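Projects Data Docs Releases Contact

Qudah > Data cards > School bag packing

# School bag packing, Clellmont set

The set is about one everyday activity: a school bag is packed and unpacked on a table with a leaf-pattern cloth. It has 284 recordings, and 133 of them include the red package. 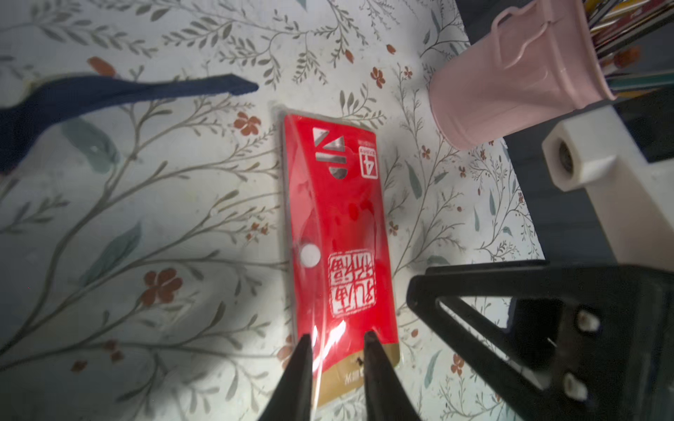 Vaughn Esposito, data editor

Please use the name "red package" in all labels. It comes in a clear plastic sleeve and has the number 4 on it. We do not write a guess about the contents.

## Things in the set

- navy blue backpack with front pocket
- light blue scientific calculator
- yellow-and-black pencil
- red package 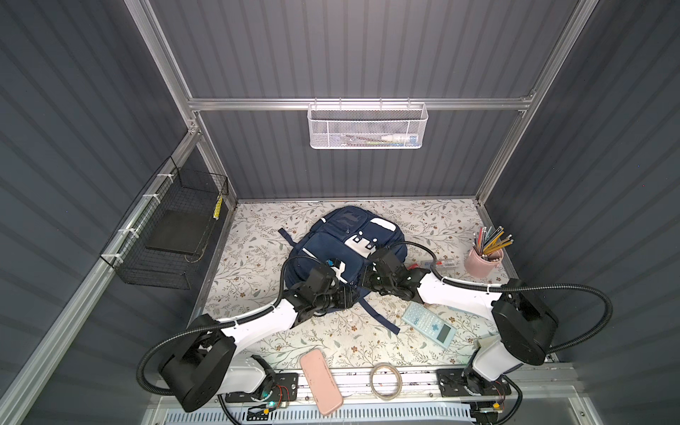

The wire baskets on the walls are labeled by color, "white basket" and "black basket". Straps of the bag belong to the bag and do not receive their own label.

## Known problems

In 18 recordings the label of the pencil is missing. Shine on plastic may hide some of the print.
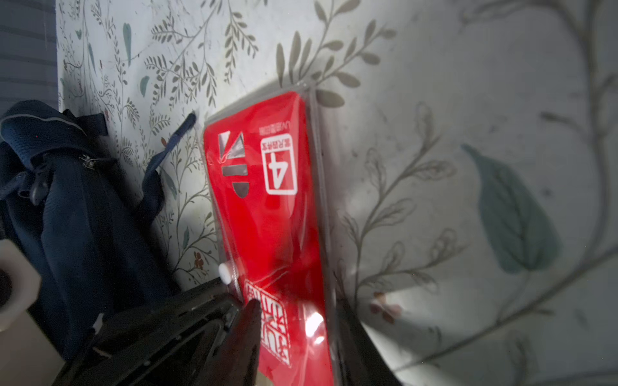 For this reason we do not ask annotators to copy any text from the packaging. Corrections are welcome until October.

Last edit: 24 Mar 2022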